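Festden Libraries
@festdenlibraries

1/ From October, borrowing arrangements at all Festden branches will change. The main points are set out in this thread. Please read to the end if you hold a junior card or use the home delivery service.

2/ Overdue charges on books will cease for every category of member. This includes adult members, who currently pay a daily charge after the first week. Charges already on an account will be cleared when the new system goes live and members need take no action.

3/ Charges for lost or badly damaged items will remain. An item is treated as lost when it is 90 days overdue. The account is then billed for a replacement copy, and the bill is cancelled in full if the item comes back.

4/ The standard loan period stays at three weeks. Renewals will be automatic unless another member has reserved the title. You will receive an email or text message each time a loan is renewed, with the new return date.

5/ Members without email or a mobile phone may ask for a printed list of loans at any desk. Lists can also be posted on request. There is no charge for this.

6/ We reviewed the effect of charges at the Lozano Road branch during the last financial year. In that period 1,034 accounts were blocked from borrowing by unpaid charges. More than half of them belonged to households with a junior member.

7/ The full paper is available at the enquiry desk in each branch and on the "Policies" page of our website. A large print version may be ordered from any branch.

8/ Reservations: the limit rises to 12 titles per adult card and stays at eight per junior card. Reserved items will be held for ten days. Members are asked to cancel reservations they no longer want, as this shortens the wait for others.

9/ Transfers between branches will run every weekday, replacing the present service on alternate days. Items requested from the Cernum store will normally arrive within two working days. Maps and bound newspapers cannot be transferred and must be consulted at Cernum by appointment.

10/ The catalogue will be moved to a new system, Niris, before the changes take effect. It will be unavailable from 6 pm on a Friday until the following Monday morning. The date will be confirmed on this account and on branch notice boards.

11/ While the catalogue is closed, branches will open as usual. Staff will be able to issue and return items but will not be able to place reservations, take card payments or look up reading histories.

12/ Saved lists will be carried over. Saved searches will not, and we advise members to make a note of any they wish to keep. PINs will remain the same.

13/ Home delivery: visits will continue on the present rounds. Each member will receive a letter with the name of their round and a telephone number for the delivery office. Up to 2,050 items a month are now issued through this service, and a second van has been added to the northern round.

14/ Members may use any bag of their own for loans and returns. Carrier bags will no longer be handed out at the desks.

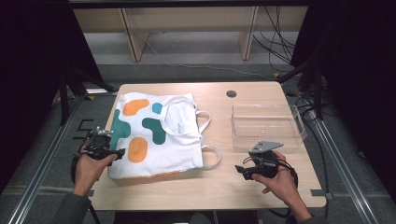
A printed canvas tote bag, laid flat.

15/ Please do not leave bags or boxes of books beside the returns slot when a branch is closed. Items remain on your account until they have been checked in by staff or by the machine in the entrance hall.

16/ Donations of books can be accepted at Cernum only, on weekday mornings. We regret that we are unable to take encyclopaedias, magazines or video cassettes.

17/ Questions may be put to staff at any branch or sent through the contact form on our website. We aim to reply within five working days. Replies to this thread are read during office hours, but please do not post your card number or other personal details here.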